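家庭内作業ロボットのシミュレーション評価における記録規則の検討
学生プロジェクト報告書　Tundinside班

1. 目的
本プロジェクトでは、台所環境での単腕マニピュレータの動作をシミュレーション上で評価する際の、試行の記録方法と合否判定の規則を定めた。前年度の班の記録では、成功の定義が作業者ごとに異なり、同じ軌道に対して判定が割れる例が見られた。本報告では規則案Pajuの内容と、その適用結果を述べる。

2. 対象と条件
対象作業は流し台周辺での把持、移動、蛇口操作の各動作である。動作計画には班で作成したモジュールJovikを用いた。試行数は予備試行を除き300とし、初期姿勢、対象物の位置、乱数の種をすべて試行前に設定ファイルへ書き出した。設定ファイルのない試行は、結果にかかわらず集計から除外する。

3. 規則の構成
規則案は4項からなる。
(1) 開始条件　アームが静止し、グリッパがどの物体とも接触していないことを接触判定ログで確認してから計時を始める。
(2) 接近　流し台の縁および蛇口との最小距離を全時刻で記録する。閾値を下回った試行は、作業が完了しても「警告付き」とする。
(3) 判定　成功、失敗、警告付き、無効の区分のみを用いる。「ほぼ成功」等の自由記述は備考欄に限る。
(4) 保存　軌道、接触ログ、描画画像を同一の試行番号で保存し、上書きを禁じる。
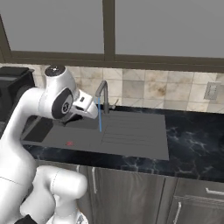
接近の項で問題となったのは、距離の算出に用いる形状である。描画用メッシュと衝突判定用の簡略形状は一致しないため、画像上では離れて見えても衝突形状どうしが重なる場合がある。逆の場合も確認された。そこで最小距離は衝突判定用形状から求めるものとし、画像は目視確認の補助資料として扱うこととした。簡略形状の版番号も設定ファイルに含める。

水流の表現についても同様の注意を要する。本環境の水は視覚的な表示であり、流体の力は計算していない。したがって水流を横切る動作の成否から、実機での挙動を推定してはならない。この制約は報告書の条件欄に必ず明記する。

4. 適用結果
300試行のうち270試行が規則の全項を満たす形で記録され、判定の対象となった。残りは無効とした。無効の主な原因は設定ファイルの保存漏れと、試行番号の重複である。後者は並列実行時に番号を各プロセスが独自に発行していたために生じた。現在は番号の発行を一か所にまとめている。
判定の一致を調べるため、班員が独立に同じログを判定した。不一致は警告付きと失敗の境界に集中した。閾値を下回った後に対象物を落とした試行の扱いが規則に書かれていなかったためである。改訂版では失敗を優先する。

5. 実機への適用に関する留意点
産業用ロボットの安全要求はISO 10218に定められているが、本規則は記録の統一を目的とするものであり、安全規格への適合を示すものではない。実機試験に移る場合は、リスクアセスメントを別途実施し、速度制限と非常停止の動作確認を試験前の必須項目とする。

6. 残された課題
保存データは画像を含めて約796GBに達し、共有サーバStunbridgeの割当て容量を圧迫している。描画画像の保存間隔を規則で定める必要があるが、間引きが目視確認に与える影響は未評価である。また、閾値は全動作に共通の値を用いており、蛇口操作のように接触を前提とする動作では対象部位を除外する記述が要る。除外部位の指定形式は次期の班に引き継ぐ。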